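Teleop bench notebook — placement sheet task
Sunday, afternoon session

Came in after lunch to continue the placement sheet task on the two-arm setup. Last time I stopped because the right wrist was shaking each time I held it still above the paper. Meinir Craddock changed the smoothing in the Kumari bridge during the week and left me a note with the new value, so the first thing was to try it with no objects on the sheet.

It is much better. When I keep my own hand still, the robot hand keeps still also. The cost is a small delay, and I feel it mostly when I go down to the paper. I must go slower for the last part and wait for the arm to arrive before I close the fingers. I wrote "wait" on a piece of tape and put it on my monitor, and it helped more than I like to admit.

Warm-up was 3 runs which I did not keep. In the second one I closed the left hand too early and pushed the sheet out of its position, so I stopped, homed both arms and squared the sheet again to the marks. If the sheet is turned even a little, the outlines in the head camera do not agree with the earlier episodes, and Meinir has asked us not to mix them.
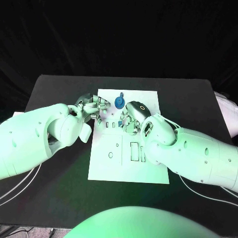 Bench log / Demonstrations

Blue pieces today, the round one with the raised hub and the small cube. Printed sheet with the black outlines, same layout as in May. Both hands work above the sheet in this task, and my main difficulty is still to keep them out of each other's way near the upper part of the paper. When I think about the right hand, the left one drifts inward. I tried to rest my left elbow on the chair arm and the drift became smaller, but then I could not reach well across the sheet. For now I keep the elbow free and look at the left hand before each grasp.

The cube is the easy piece if I come from straight above with the fingers already half curled. From the side I only push it. The round piece is more awkward. I have the best results when I take it across the body and leave the small tab alone. Wogan did it by the tab in his episodes and the piece turned in the grasp many times, so I think we should agree on one method before anybody records more. My vote is across the body.

Recording: episode limit in Killance was still at 3000 steps from the old task, and my first good run was cut before I could bring the hands back. Changed to 4000. Please leave it there until this task is finished. Several runs after that were clean from start to home position. I marked one as bad because I corrected the same placement again and again, and I do not want the policy to learn my hesitation.

Glove calibration went off once, on the right thumb. I noticed it when the thumb did not open fully. Recalibrated, repeated the last run and deleted the old one.

To do next time:
Ask Meinir if the delay can be made shorter without the shaking coming back.
Write down the grasp for the round piece — one paragraph is enough — and put it in the Bretwood folder.
Print a fresh sheet in the same size and check it with a ruler before it goes on the table.
Look at the gripping force for the cube, at 900 it feels too strong to me.

Arms homed and powered down, gloves on the charger. Data is copied but not yet checked.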